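Home Projects Notes About

Filed under: Grippers, Arms
2 min read

Swapping fingers on the left arm

I spent most of Sun 21 October changing gripper fingers and picking up shirts. The old pair came from Gotari and I have used them since spring. The new ones are from Tapia. They are 6 mm narrower at the tip and cost me 228 dollars with shipping.

The Gotari fingers are fine on boxes and bottles. On thin cloth they tend to push the fabric along the table before they close. I lowered the closing speed in September and it helped a little.

The Tapia pair slides under a fold more easily. I had to redo the grip offset, and the first three tries closed on air. Faustino Arellano sent me his settings, and with those I got steady grabs at the hem. Collars are still bad.

The wrist camera stayed where it was. With the narrow fingers it sees more of the cloth near the tips, so I may not bother with the wider lens.

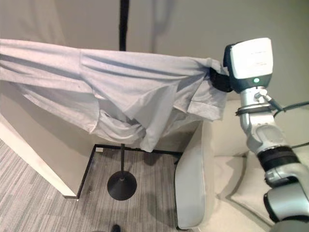

Holding the light gray-blue one by one end, green light on at the wrist.

Towels are next, then I'll put the old fingers back and run the same set again.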